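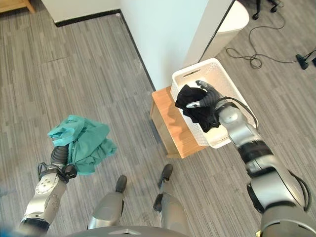

Darlene Gosselin wanted to know why the thing didn't just let go. Her words from the October call, and I'm opening with them because it's the right question and we spent far too long answering a different one.

## Start (keep it short)

- Hello, thanks, etc. Clicker is dodgy – ask for the slides by hand if it dies
- Talk is about one fault. Grip release on the left arm, laundry job, Skudwood site
- Leave this picture up while I talk, it's the normal job. Cloth in the left, right hand in the basket

## What the job is

Sort garments. Left gripper holds one item clear, right hand goes in the basket for the next. Both arms busy at once, that's the whole point of having two. Also the whole problem.

The arms share one stop signal. Say this slowly, people missed it at the dry run.

## What happened

- Run 77, mid afternoon
- Right hand closes on a black garment and catches the basket rim as well
- Pulls. Basket comes with it
- Force limit trips on the right arm, as it should
- Stop goes to both arms. Left one freezes – still gripping
- Aaliyah Chisholm reaches in to free the basket. Sleeve gets caught between the left fingers and the cloth
- She presses release. Nothing. Presses again. Nothing

She was fine. Say so NOW, don't leave the room hanging. Torn cuff, no injury. She has seen these notes and is happy for me to use her name.

Took 40 seconds to get her sleeve out. Long time when you're stood there watching.

## Why it didn't let go

Back to Darlene's question.

Release button sends a normal open command. Normal commands are ignored while a stop is active. So the button that says RELEASE does nothing in the one state where a person really needs it. Written down in the Marero manual we keep on site, to be fair, and we'd all signed to say we had read it.

We went after the force limit first. Wrong. Spent 2 weeks on thresholds, replayed 896 grasps, tuned the right hand so it lets go of the rim earlier. Nice improvment, nothing to do with the sleeve.

(if somebody asks about the threshold plots – backup slides, after the Marchand ones)

## What we changed

1. Release now has its own line, works during a stop. Opens slowly, left gripper only
2. Stop lamp has a second colour for "stopped and still holding something"
3. Hands out until the lamp says empty. Yes even for a sock
4. Basket clamped to whatever it's standing on. Before, it just sat there

Point 1 caused an argument. Parnamitz team said a gripper that opens during a stop could drop a load on someone's foot. They're right, for a heavy load. For cloth I'll take the drop. Don't let this turn into a general rule, I will get emails.

## Still open

- Right hand has no slow release yet. Fingers curl round things in a way the gripper doesn't, backing it out blind might make a trap worse. Testing by hand with power off for now
- Cables at the wrist. Not part of this fault but Aaliyah flagged them as another thing a sleeve can hook on. Agree with her. No fix
- Do we want the stop shared at all?? Two camps. I'm in the split-it camp, the rest of the team isnt, be fair to them

## Questions

Likely ones:

- "Why was anyone within reach?" – the procedure allowed it once the arm was stopped. Procedure was wrong, has been rewritten
- "Did you report it?" – yes, same day, near miss form
- "Would a softer gripper help?" – maybe with the bruise, not with the trapping

Ask the room who has tried their own release button during a stop. Wait for hands. Then sit down, coffee's at the back.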